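Senga Strachan
1/4 Can a machine tidy a bedroom yet? Bits of it. Picking things up has got a lot better since I started following this in June.

2/4 Fruit is a fair test. A mandarin is round and bruises if you squeeze too hard. Two ribbed finger pads can hold one by its sides.

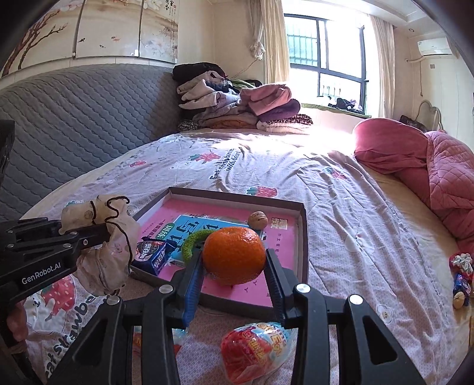
3/4 Clothes are still the hard part. A folded pile slumps as soon as you pull one thing out.

4/4 So I'd trust one with the fruit and the books. I'm still doing my own laundry.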